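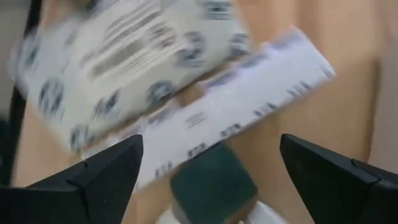
Hanna Hordiienko asks whether a pick cell needs a written handling rule when the force limit is already set in software. Yes. The limit protects the gripper. The rule covers the goods and the people.

1/ Our draft at Lenthorpe starts with labels. Every test item gets a handwritten code before it goes on the table, and the code goes in the log.

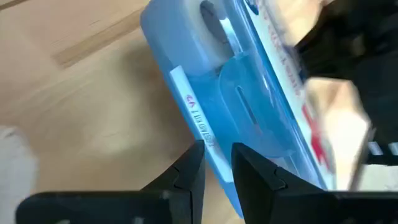

A code that can't be read means the item comes out of the set. Relabel between runs, arm stopped – never during one.

2/ Speed. Mixed household items run at 44 percent of rated joint speed. Going to 100 takes a second signature. Kojo Sarpong signs for us.
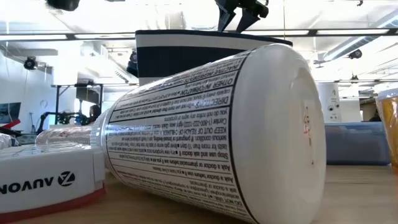
3/ Medicine packaging. Test use only, marked as such, never returned to stock. Log dents and split caps the same day.

4/ Mirrored views. If a camera stream is flipped, write that in the log header. Adom Ackah lost a Monday to this.
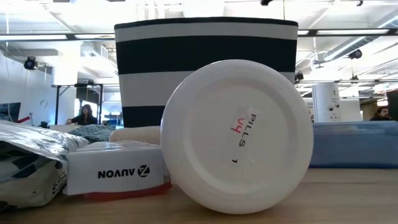 The header also takes the operator's initials and the item list, 8 lines at most. Longer lists go in a separate file. Comments on the draft are open until the end of September.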